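地域の住まいを記録する　エルビア・バラハス氏に聞く

2022年1月21日掲載

当財団では、住環境に関する調査研究への助成を継続して行っている。今回は、賃貸住宅における室内の色彩と居住年数の関係を調査しているエルビア・バラハス(Elvia Barajas)氏に、研究の経緯と今後の計画について話をうかがった。聞き手は広報室が務めた。

バラハス氏が調査の対象としているのは、ブサウ地区とエラウ地区の小規模な賃貸住宅である。いずれも単身者と若い世帯の多い地域で、住戸の入れ替わりが早い。氏はもともと建築史を専攻し、集合住宅の間取りの変遷を研究していた。内装の色に関心を移したきっかけについて、次のように語る。

「図面を集めておりますと、壁の位置や窓の寸法はよく残っているのですが、壁が何色であったかはほとんど書かれていません。住んでいた方にお話をうかがうと、最初に出てくるのはたいてい色の記憶です。台所が薄い緑だったとか、子ども部屋だけ黄色かったとか。図面と記憶との間に大きな隔たりがあると感じました」

調査は、管理会社ザレイの協力を得て始まった。同社が保管する修繕記録のうち、塗装または壁紙の張り替えに関するものは2,396件に上る。氏はこれを一件ずつ読み、色名の記載があるものを抜き出した。その結果、色を特定できた記録は493件にとどまったという。

「残りの多くは『既存と同色』とだけ書かれておりました。既存の色が何であったかは、さらに前の記録に戻らなければ分かりません。戻った先にも『既存と同色』とあることが珍しくなく、そこで行き止まりになります。担当の方が代わった年を境に、色名の書き方が急に細かくなる箇所もあり、記録というものは書く人に左右されるのだと改めて思いました」

色名の表記にも揺れがある。同じ塗料が、年度によって「藤色」「薄紫」「ラベンダー」と書き分けられていた例もあった。氏は塗料の見本帳と照合し、表記を統一した対照表を作成している。対照表は現在も改訂中で、来年度に公開される予定である。

文書の調査と並行して、居住者への聞き取りも行われた。応じたのは262世帯で、質問は入居時の壁の色、塗り替えの有無、色についての感想の三項目に絞られている。回答を得る上で苦労した点を尋ねると、氏は質問の仕方を挙げた。

「『この色はお好きですか』とうかがうと、多くの方が『普通です』とお答えになります。ところが『引っ越すとしたら次も同じ色にしますか』とうかがうと、急に具体的なお話が始まります。朝の光では灰色に見えるとか、持ってきたカーテンが合わなかったとか。途中で質問票を改めましたので、前半と後半の回答を単純に比べることができず、この点は報告書にも明記いたしました」

居住年数との関係については、慎重な姿勢を崩さない。白系の部屋と有彩色の部屋とで平均居住年数に差は見られるものの、家賃や駅からの距離など他の条件の影響を取り除くには至っていないためである。

「色が人を引き留める、と申し上げられれば分かりやすいのでしょうが、現時点の資料からそこまでは言えません。塗り替えを認める家主の方は、ほかの相談にも応じておられることが多いのです。居住年数に効いているのは、そちらのほうかもしれません」

一方で、寝室については興味深い傾向がうかがえるという。居間や台所では白やクリーム色を望む声が多いのに対し、小さな寝室では青や紫の系統を挙げる回答が目立った。氏はその背景に、人を招く部屋と自分だけで過ごす部屋との意識の違いがあるとみている。

「狭い部屋に色を使うと圧迫感が出る、と塗装の手引きには書かれています。しかし実際にお住まいの方からは、狭いからこそ好きな色に囲まれたい、というお話を何度もうかがいました。淡い紫は特に、落ち着くという方と寒々しいという方に分かれます。照明の色との組み合わせも関わっていると思われますので、次の調査では電球の種類もうかがうつもりです」

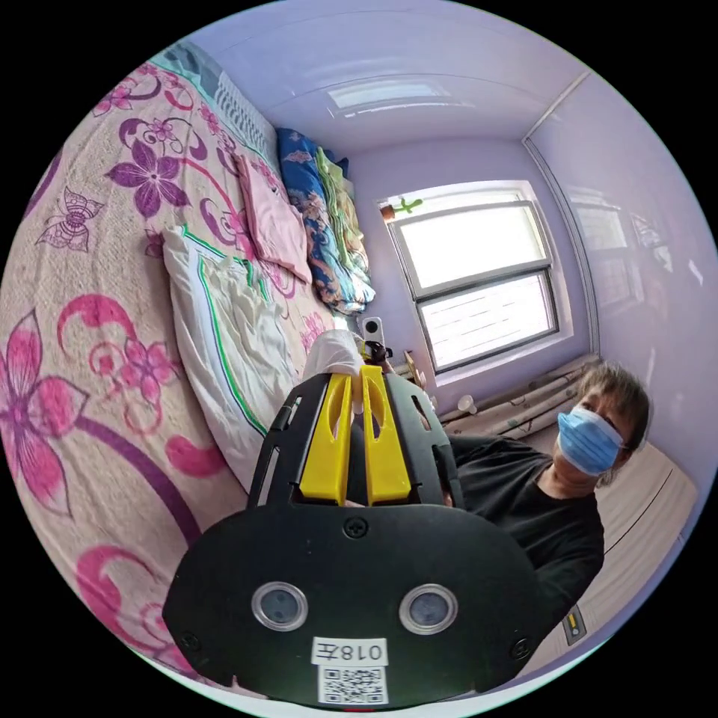

ラベンダー色の壁の小さな寝室

今後の計画としては、調査範囲をタダベル地区に広げることが決まっている。同地区には築年数の古い住宅が多く、塗り重ねられた塗膜の断面から過去の色を推定する手法を試みる。既に家主11名から試料採取の同意を得ており、3月に作業を開始する見込みである。採取するのは、スイッチ板の裏など目に触れない箇所の小片に限られる。

試料の分析には費用と時間を要するため、氏は採取の対象を寝室と台所に絞る方針を示した。居間については、居住者から提供を受けた古い写真を手がかりとする。ただし、写真の色は経年によって変化しており、そのまま資料とすることはできない。塗膜と写真の双方が残る住戸を基準として、補正の方法を検討するという。

最後に、調査の成果を誰に届けたいかを尋ねた。

「まずは修繕の記録を書いておられる方々です。色名と塗料の番号を一行書き添えていただくだけで、後の調査は大きく変わります。ザレイでは昨年度から記入欄を一つ増やしてくださいました。まだ空欄も多いのですが、先日拝見した綴りでは、欄からはみ出すほど書いてくださっている方がおいででした」

本調査の中間報告書は、当財団の資料室で閲覧することができる。複写を希望される場合は、所定の申込書に必要事項を記入の上、資料室の窓口に提出されたい。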